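Leltis Reports First-Year Results From Shelf and Tabletop Handling Study

Print this page
E-mail this story

Leltis, the regional retail training institute, has released the first results of a study on whether machines can take over small chores now done by hand in stores and homes. The study recorded 1,134 attempts at tasks such as picking up a single item, setting it in a basket and clearing a counter.

According to the report, current systems handle rigid goods with flat sides well when those goods stand apart from one another. Performance drops when an item is soft, shiny or see-through, and it drops further when different kinds of goods share one surface.
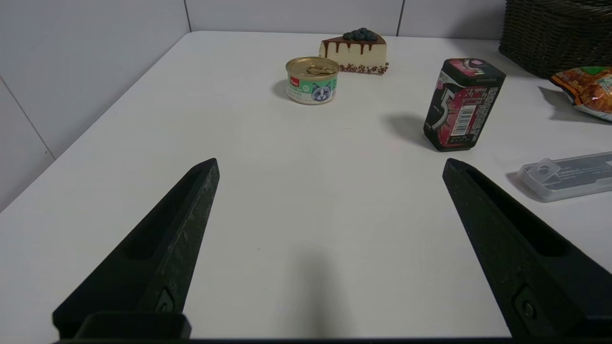
A gripper over a white tabletop, with a can, a black package marked "5" and other small goods beyond it.

"The question our members ask is a practical one," said Marisol Robles, director of the study. "They wish to know whether a machine can be left to straighten a counter at closing time. At present we would advise them to keep a member of staff close by."

The institute compared two control programs, supplied by Broltora and Ovus. Both were given the same chores and the same time limits. The report does not rank the programs, and Leltis said it would not publish separate scores until both suppliers have had an opportunity to respond in writing.

Snack bags were among the most difficult items for each program. A bag can fold when it is gripped and may slide when it is put down, and the printed surface reflects light in ways that make its edges hard to find. Clear plastic cases presented a similar problem. Cans and small upright boxes caused fewer failures, although boxes were often knocked over when the approach was too low.

Household chores were judged against a stricter standard than shop-floor work. Baltazar Villalobos, who wrote the section on homes, noted that a store can fix the place of each product, while a kitchen table changes from one hour to the next. His section recommends that future tests include mixed goods, a container and no set layout.

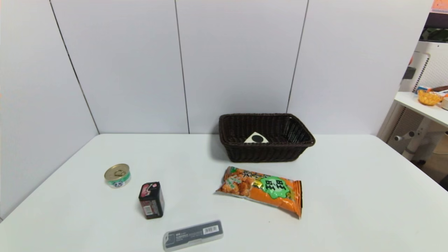

Can a machine clear a mixed table without help?
Sometimes, according to the report, but not often enough for the institute to recommend unattended use in a store or a home.

The study also looked at speed. In over half of the completed attempts, the machine took longer than a trained employee given the same chore. Leltis said speed should not be the main concern for stores that plan to use such equipment after hours, when dropped or damaged goods would be the greater cost.

A second round of tests is planned for February at the Juhász training center. It will add folded cloth items and goods in glass containers. Member stores may submit chores for review through the institute's office.

Recent items
Juhász Center Extends Evening Course Hours
Leltis Updates Guidance on Stockroom Lifting
Member Stores Invited to Monday Briefing on Shelf Labels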